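# Leave the Cable Where a Hand Can Find It

I have worked with cables for most of my adult life, first in a repair shop and later in a small assembly room, and I want to defend an opinion that my colleagues find old-fashioned. I believe that the way we connect one thing to another deserves as much attention as the things themselves. We spend weeks to choose a device and then five minutes to decide how its wires will run.

When I came to work at Lasteck, my teacher was Olanrewaju Obi. He did not speak much while he worked. On my second day he gave me a box with 50 short cables and asked me to plug and unplug each one, slowly, with my eyes closed. I thought it was a punishment. After the first 30 I began to feel the small difference between a connector that is going in straight and one that is going in at a slight angle. The second kind also goes in, if you push. It is the one that comes back to the shop in May with a bent contact and an angry letter.

So my first argument is about patience. A connector should never need force, and if it needs force, something before it was done wrong. Usually the cable is too short, or it is bent too close to the plug, or it was fixed to its post before anyone checked that the two ends could meet. I have seen good technicians fight with a plug when they should have gone back two steps and made the loop bigger.

The loop is my second argument. Many people dislike slack. They want every cable tight and flat, because tight looks clean in a catalog. Skallwood, the company that made most of the stands we used, even sold a set of clips for this purpose, and we bought 100 of them. I admit that the result was beautiful. Then we had to change one part on one stand, and to reach it we had to open eleven clips, and two of them broke. A cable which goes around a pole in a loose curve is less elegant, but you can take it off with one hand and put it back before your coffee is cold.
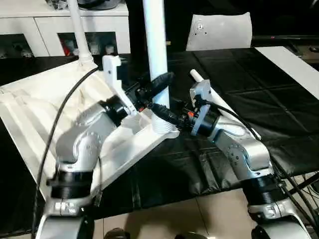
My colleague Paula Mihăilă does not agree with me about this, and I should be fair to her. She says that a loose cable is an invitation. Somebody's sleeve will catch it, or somebody will hang a second cable over the first, and after a year there is a nest. She is right that this happens. At our old place on Echeverría street there was a bench behind the door where nine years of wires had grown together, and when we moved out, we cut them because we could not separate them. I felt ashamed that day.

But I think the nest has another cause. It comes from cables that have no clear path, and a loose cable can have a very clear path. It can go from here to there, pass one time around the post, and hang down on the side where no one is working. What Paula fears is disorder, and I fear it too. We only put our trust in different things. She trusts the clip and I trust the person who comes after me, if this person can see at one look where everything goes.

This brings me to color. Black cables on white parts are easy to follow with the eye. Black cables over a dark table are not, and I do not understand why so many workplaces accept this. In the Jonitness catalog from the last winter there is one item, number 1026, which is a plain light mat. It is the cheapest thing on the page, and it has helped me more than any of the meters I bought. If you cannot afford the mat, put the work on a pale tray with a raised edge. The edge also stops the small screws, and whoever has looked for a small screw on his knees will not need more explanation. I like also a little bit of bright color on the connector itself, orange or red, so that the eye finds the end of the cable first.

I know the objection that all this is too much thinking for a piece of wire. A friend told me that in his office they have no cables any more, and he said it with pride, as one says that there are no more mice. I visited him. There were cables under the floor, and behind the wall, and in a locked cabinet for which the key was with another company. When the network stopped, eleven people waited until the afternoon for the man with the key.

I do not want my cables to disappear. I want to see them and to be able to touch them – and when one of them fails, I want to change it myself, without a ladder and without asking permission. If a visitor finds this ugly, I can live with that. My own bench has three loops on it this morning, and Paula has already offered me her clips again.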